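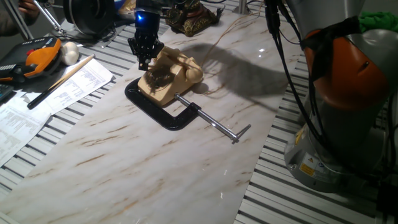 Sarnska Grasp Planner, version 2

Sarnska says its planner can handle "any household object" from a single depth view. I've had it for most of August, on a 300-a-month seat, and I don't buy the "any".

Boxes and mugs are fine. Give it a rotary phone and the trouble starts. The segmenter wants the handset and the cradle to be one lump, so the suggested grasps straddle both. You can split them by hand in the mask editor, which works but rather defeats the point. Cords are ignored completely – the collision checker has no notion of anything thin and floppy.

Planning time is quoted at 299 ms. I got that on a bare cube. With multi-finger hands switched on I logged 3000 ms and up, long enough to go looking for the stop button.

Good parts: the replay viewer is excellent, and the log files are plain text. Support answered my cord question with a link to the roadmap.

Ranum's planner is uglier and costs less. I'd try that first and come back when Sarnska ships version 3.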